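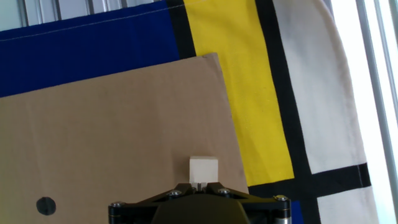
Oi-ling Tu wrote under my last post that keeping cardboard is only ever putting off a trip to the tip, and that she had cleared out her whole stack in one morning and never missed a single box.

I've thought about that comment more than I expected to. She may be right. I still have the stack.

It started with the move from Fekstead to Otwood in February. I bought double-walled boxes from a storage place on the ring road, the proper ones with handles cut in the sides, and they weren't cheap. When you've paid good money for a box you don't flatten it and throw it out the week after. So they went behind the wardrobe, then a few went under the bed, and then the ordinary parcel boxes started joining them. I bought a lamp and kept the box in case the lamp broke. It didn't break. The box is still there.

My mother kept cardboard too, but she used hers. She put it down in the hall when it rained, and under the car, and over the weeds at the bottom of the garden. If you needed to post something she'd go to the cupboard under the stairs and come back with a box the right size, cut down and taped so it looked made for the job. I've got her habit of keeping things and not much of her habit of doing anything with them.

Posted 01/06/2021, Otwood

So I've been trying to use it up. This is what has worked so far.

Weeds. Lay it flat on the bed, soak it with the hose, overlap the edges by a good hand's width and cover it with compost or bark. Take the tape off first. I didn't on the first bed and I'm still pulling up strips of it. Plain brown is best. I leave out anything shiny or heavily printed.

Drawer dividers. I cut these for the kitchen and for the desk. The kitchen ones went soft at one end where somebody (me) put the tea strainer away wet. The desk ones are fine. Score the fold with the back of a knife before you bend it, otherwise it creases where it likes.

A work surface. A big sheet on the table saves the table when you're gluing or painting or cutting. I used to put newspaper down but it sticks to everything. Cardboard takes knocks and spills and you can turn it over and use the other side.

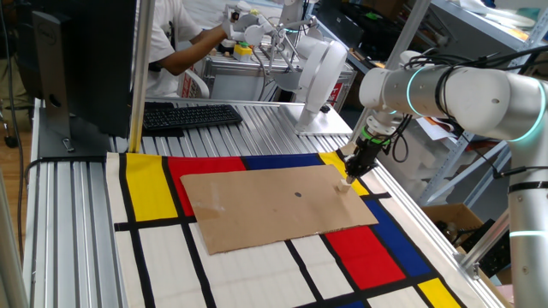 A sheet of plain brown cardboard on the tabletop, slightly warped at the corners.

Warping is the thing that annoys me most. A sheet that has been leaning against an outside wall all winter will curl, and putting books on it only helps until you take the books off. Storing it flat is the answer if you have the floor for it. I don't, so mine now lives upright between the bookcase and an inside wall, packed in tight enough that it can't lean.

What hasn't worked: a cat bed (she slept next to it), a magazine file (it sagged after 2 weeks), and a lampshade, which I'm not going to go into.

Giving it away has gone better. I put a note up in Furari, the craft shop by the station, saying free moving boxes, collect from Otwood. Orathai Saithong took 6 of the good double-walled ones for her move to the coast and sent one back with a jar of lime pickle in it, so strictly speaking I'm only five down. The pickle was very good. Kan, the café next door, asked for the smaller ones for customers who buy cakes by the tray, and took 4.

The rest is a mix of things I know I'll use in the garden this autumn and things I'm keeping for no reason I could defend to Oi-ling. The lamp box is one. There's also a long thin one that a curtain pole came in. I can't think of anything else that would ever fit it, except another curtain pole, and I've done all the windows.

I've made a rule that when a box comes in, one of the old ones goes out, either to the garden or to the recycling. I've kept to it for a fortnight. The parcel with the new hose fitting came yesterday and I took the box from the kettle down to the bin in exchange. Next is clearing under the bed, and there are two beds' worth of weeds along the back fence that need covering before they seed, so I'll probably start there.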